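Dress and Textiles, Week 4
BLACK: dye, cost, meaning, wear
Notes from Jyoti Jaiswal's lecture, typed up by Rhona Urquhart for those who missed it. Tidy your own copy.

Reading before seminar: the Flirnstead wardrobe inventory (handout, both sides), plus the Carnegie chapter on mourning. Skip his section on hats.

1. Why black is hard

No single plant gives a good black. Plenty give brown, gray, muddy green. Black is when so much light gets soaked up that the eye quits finding a hue. So you need a lot of dye in the fiber, and usually more than one dye.

Three old routes:

Tannin plus iron. Oak galls, sumac, alder bark, walnut. Tannin goes on the cloth first, then an iron salt (copperas, also called green vitriol, no copper in it, confusing name). Dark compound forms in the fiber. Same chemistry as iron gall ink. Cheap-ish, quick, and it eats the cloth. Iron plus acid plus a couple of centuries = brown dust. Look for holes in embroideries where only the black thread has gone and every other color is still sitting there.

Overdyeing. Blue ground first (woad, later indigo), then madder red, sometimes weld yellow on top. Slow, pricey, much better. Doesn't rot. You are paying for several dye jobs to get one color. Blue ground also hides fading for longer. This is the black in the expensive portraits.

Logwood. Central American tree, heartwood chipped and soaked. Reaches Europe in the 1500s with Spanish trade. With alum gives purple, with iron gives a deep black. Early reputation awful: dyers used it without a proper mordant and it faded. England banned it for decades. Once they learned to fix it, it took over, and it was still used on silk well into the synthetic period.

Mordant = the metal salt that ties dye to fiber. Will be on the quiz. People mixed it up with the dye itself last year.

2. Rules and cheating

Telow cloth ordinance, 1407. Only read the clauses on black. Main points:
- black cloth must have a blue ground, seal attached to show it
- a small corner left blue, so the buyer can check
- galls and iron alone allowed for linings and for old cloth being re-dyed, nowhere else
- fines go up with second offense, third offense you lose the vat

The blue corner matters. Same thing turns up in other towns under other names. If the corner was blue you knew what was under the black. Then people started dipping just the corner. Ordinance gets amended. Etc.

Jaiswal: read a rule as evidence that somebody was doing the thing. A clause against faking the corner means corners were faked. Don't read it as a description of how all dyers behaved.

Also who is doing the complaining. Woad growers had every reason to dislike anything that skipped the blue. "Bad for the cloth" and "bad for our trade" get mixed together in the same sentence. Separate them in your essays plaese.

3. Meaning, quick version

Don't write "black meant mourning." Meant lots of things, often in the same street.

Burgundian court, 1400s: black as luxury. Philip the Good wore it after his father was killed, kept wearing it. Rich black wool and velvet next to gold and jewels.

Spain, 1500s: court black, sober and extremely costly at once. Spreads with Spanish influence.

Protestant merchants, Dutch esp.: looks modest, isn't cheap. Count the fabrics in a group portrait. Satin, damask, velvet, fine wool, all black, and the painter has to tell them apart with nothing but highlights. Van Gogh's remark about Frans Hals and his many blacks goes here. Use it in an essay if you must, everyone does.

Clergy, lawyers, scholars: office, not feeling. Often second hand, often rusty. "Rusty black" in novels = the tannin-iron black going brown. Real color term, not a figure of speech.

Victorian mourning: stages. Full mourning in dull black crape, then shinier stuff, then gray and mauve. Crape spotted in rain and rubbed off on skin, there are recipes for getting it off your neck. Big shops sold only this. Lots of poorer families dyed what they had, copper on the stove, whole household in it.

Servants, shop girls: black as uniform. Hides dirt (sort of, it shows lint and flour worse than anything).

Twenties onward: the black dress as everyday and chic. Chanel gets the credit, she wasn't the first.

Question from Wafula Muriithi: all of this is Europe, what about elsewhere? Fair. Mud dyeing, e.g. bogolanfini in Mali: tannin from leaves, then iron rich fermented mud. Same tannin-iron reaction, separate tradition, very different cloth. Also mud-dyed silk from Amami Oshima in Japan. Vũ has promised a guest session later on lãnh Mỹ A, the black silk from southern Vietnam dyed with mặc nưa fruit. Go to it.

4. Synthetic blacks

Aniline black, 1860s. Made right in the fiber by oxidation. Very fast on cotton, could turn green on exposure to acid fumes (city air, gas light), later fixed mostly.

Sulfur black, 1890s. Cheap, good on cotton, still everywhere. Workwear, black denim. Downsides: smelly process, dirty waste water, and stored cloth can go weak ("tendering") as sulfur slowly turns to acid. Familiar? Same complaint as the iron, different chemistry.

Reactive black, 1950s on. Bonds with cellulose. Better washing. Takes a lot of salt and a lot of rinsing.

Polyester: disperse dyes, usually a mix of a blue, an orange, a red or so. That's why a cheap black fades to purple or brown or greenish. The parts of the mix don't leave at the same rate.

Black denim note: regular blue jeans, indigo warp, white weft. Black jeans can be black warp with white weft (goes gray, salt and pepper) or black both ways (stays solid, seams still go pale). Turn up the hem to check. Some have indigo under the sulfur, sold as blue-black. Back to the blue ground!

5. Fading, rubbing, washing

Keep these apart:
- light fastness: color loss from light
- wash fastness: color loss in the wash, or staining neighbors
- crocking: color rubs off dry or wet, onto a white cloth. Couch owners know this one
- abrasion: fiber itself wears, pale core shows. Not really the dye's fault

Most "faded" black cotton is partly abrasion. Little broken fiber ends stand up and scatter light. Looks gray. Put it under a lens before you blame the dye. Inside out, cooler wash, less in the drum all help with that. Care labels with a 40 in the tub mean a max of 40 Celsius, so warm, not hot.

Paloma Whitfield asked if vinegar sets the dye. No. Not on cotton at home. Nor salt. Old advice, comes from wool acid dyes and from dyebaths, means nothing once the thing is in your closet.

6. Looking at black

This was rushed, finish it in seminar.

Black needs its surroundings. Next to white it looks deeper, next to mid gray you begin to see whether it's warm or cool. Conservators lay black textiles on neutral gray for this reason, and include a gray card. White backdrop makes the camera underexpose the cloth and you lose all the seams.

Metamerism: two blacks match in the shop and split up in daylight. Jacket and pants bought separately. Diffrent dye mixes, same look under one lamp only.

Texture does most of the work. Pile swallows light, satin throws it back in one direction. Twill sits in between, you get a faint diagonal if light comes low from the side. Folds show as edges more than shadows.

Exercise: one black garment from home, lay it on something gray, look by the window and then under a lamp. Write down hue (there is one), where it's palest, what the weave is. Half a page.
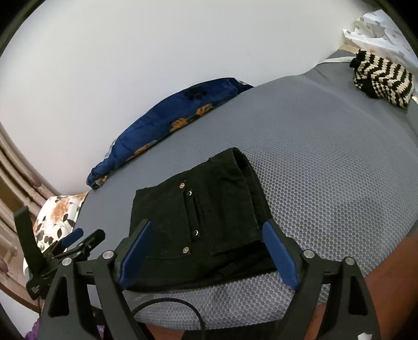
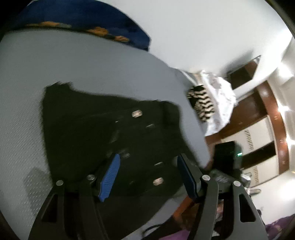
Black on gray. The first is folded jeans.

For next week
- half page from exercise, bring the garment if you can carry it
- inventory: mark every entry that says black, and which ones name the fabric too. The clerk uses "sad" for dark colors generally, don't count those as black
- essay titles go up in March, talk to Innes Carnegie if you want to write your own

Terms: mordant, copperas, gall, ground (as in blue ground), saddening, crape, crocking, tendering, metamerism

Saddening didn't get covered: adding iron at the end to dull a color down. Look it up. Jalora dye samples are in the reading room, do not take the swatches out of the sleeves.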